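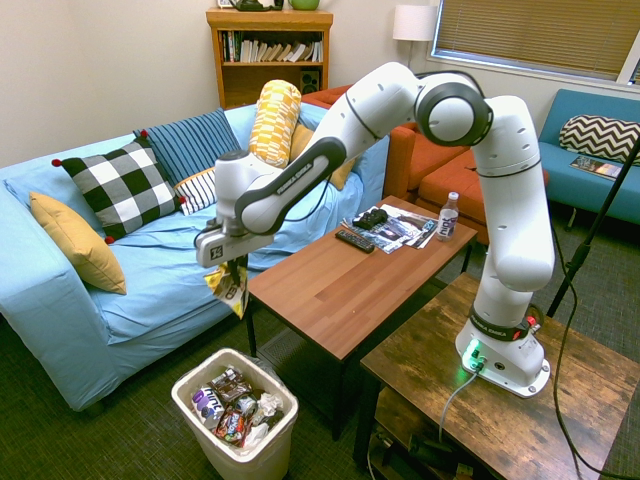

Primovard, August

Lounge Turnover Attendant, part time
Elley Furnished Rentals
Reference 612

Elley lets furnished apartments by the week and month. The attendant resets the lounge of each unit between tenants. Kitchens, bathrooms and bed linen are handled by a separate crew.

Duties per lounge:
Collect wrappers, bottles and other litter; empty the trash bin and return it to the carpet.
Sort papers and magazines left on the coffee table. Magazines stay with the unit. Personal papers go in a sealed envelope marked with the unit number.
Return the television remote and game controller to the table and test both.
Straighten or replace the sofa slipcover. Wrinkled covers are pulled tight and tucked at the seat.
Set cushions along the back of the sofa. Check tassels and seams; report loose stitching.
Wipe wooden tabletops with a damp cloth. No spray polish.
Vacuum the carpet, including under the sofa.

The position covers 12 units in the Lemimia and Saragih buildings. Both have elevators. Shifts start at 10 a.m. and end when the assigned units pass inspection, no later than 3 p.m.

Requirements: ability to lift a vacuum cleaner and move a coffee table; basic written English for the fault log. Prior cleaning work is useful but not required. Training is paid at the full rate.

Apply in writing to Chin-lung Yen, Turnover Office, Room 300, Saragih building. Include the reference number, two work contacts and the earliest start date. Applications are read in order of receipt.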